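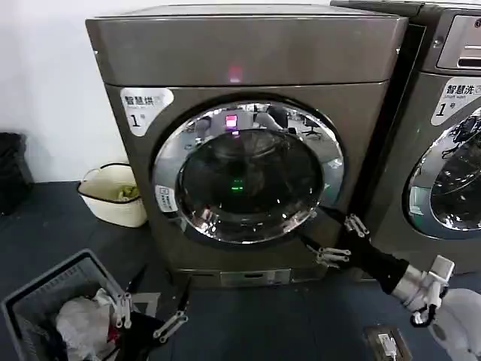 Bongani Naidoo wants to know why a robot can't just do all the laundry, if a robot can already weld a car together. Lots of readers of the Takgate Science Pages have written in with the same question.

The short answer is that a robot can do parts of the laundry. Doing the whole job, in any home, with any clothes, is still too hard.

Why is a car factory easier?

In a car factory, the parts arrive in the same place every time. Each door is the same shape as the last one. Metal stays stiff when you pick it up. Engineers can teach a robot arm one set of movements, and it can repeat them all day.

A home is different. The basket gets moved. Somebody leaves a bag on top of the clothes. One house has a dryer with a round door that swings to the right, and the house next door has one that opens to the left.

What is hard about a dryer door?

You open a dryer door without thinking much. Your eyes find the edge, your fingers feel for the gap, and you pull until it pops open.

A robot has to work out each of those things. First it needs to find the door with its cameras. Shiny metal makes this harder. A chrome ring works like a bent mirror, so the camera sees pieces of the room in it. Dark glass can show small lights that are really reflections.

Next the robot has to put its fingers in the right spot. Many robots have a gripper with two fingers that open and close. Your hand has 5 fingers, counting your thumb, and skin that can feel very light touches. With two metal fingers, being off by a little bit can mean missing the edge.

Then it has to pull in a curve, the way the hinge goes. If it pulls straight back, the door may stick. 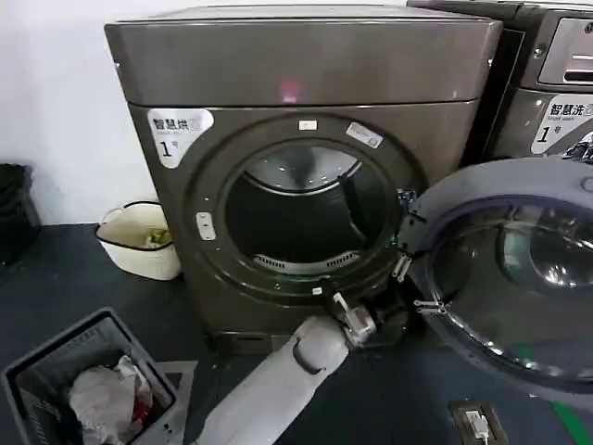

What is hard about clothes?

Clothes are floppy. A T-shirt looks like a T-shirt when it is flat, but in a pile it looks like a lump. A sleeve might belong to the shirt on top or to the one under it. When the robot lifts one thing, the rest of the pile changes shape, so it has to look again.

Clothes also stick together. A robot may reach for one sock and come up with a sock and half a towel. If there is a plastic bag in the basket, the robot has to know that the bag does not go in the dryer.

What can robots do now?

Some robots can open a machine door, take a piece of clothing from a basket and put it inside. Some can fold towels. They are usually slower than a person, and they can get stuck when something is in a new place.

Robots get better with practice. Opening one door 50 times helps a robot learn that door. To learn about doors in general, it needs many kinds of doors in many different rooms.

Try it yourself

Ask an adult for two wooden spoons and a small basket of clean clothes. Hold one spoon in each hand and pick up one sock without touching it with your fingers. Move it to a chair. Now try a T-shirt.

Words to know

Gripper: the part at the end of a robot arm that holds things.
Drum: the round part inside a dryer where the clothes go.
Hinge: the joint that lets a door swing.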